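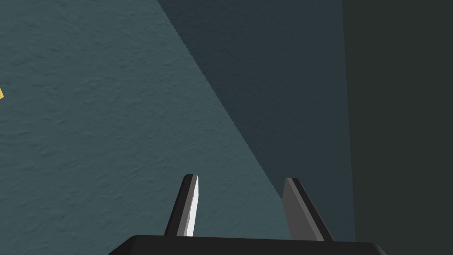 Hello again, and thanks for being patient while I got this update together. The move from the old mail server to Konon is now well past halfway, and most of the small offices are sending, receiving and booking rooms without ringing me up (hooray!). Calendars are still the sticking point. One appointment can look completely different depending on which program you open it in, a bit like the left-hand finger of that gripper, charcoal on one face and nearly white on the other, and it's the same finger. Someone at Clusau sees a meeting at 9 in the morning, her colleague sees it at 10, and they're both looking at one entry. I've traced that to a time zone setting the old server wrote into every repeating booking, and I now have a little script that tidies it up before the data goes across.

Since my last report 17 mailboxes have gone over, and 16 of those came through with all their folders in place. The odd one out belongs to Charoen Onsri in purchasing, whose archive file stopped opening halfway through the copy. I ran the repair tool on a duplicate, got his sent items back to the start of the year, and he's been very kind about the rest. I'd like to have another go with the backup from December before we call it lost.
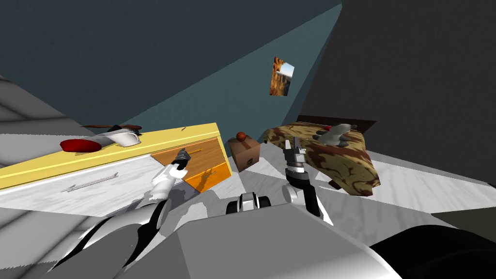

Issue 9, page 5

On to the Petchrat office, which I know you asked about specifically. Their contacts were a right mess – three address books, all with the same people in them and different phone numbers – so I sat down with the front desk for an afternoon and we merged the lot by hand. Slow going, but they can type a name now and get one answer. The phones there pick up the new contacts too, apart from two older handsets that keep asking for a password. I've put webmail on those for now.

Money next. We're inside the budget for licences. I did spend more than planned on storage, as people had kept far more attachments than I'd guessed, and I've moved the training money for the spring across to cover it. If you'd prefer that done differently, shout and I'll put it back.

Still to do: the Dekon shared mailboxes, the out-of-office replies (they don't copy over, so everybody has to write theirs again, sorry!), and switching off the old server. I want to leave that one running for five weeks after the last mailbox moves. Could you let me know whether the hosting contract can be stretched that far? I'll need a yes or no before I book the Dekon visit.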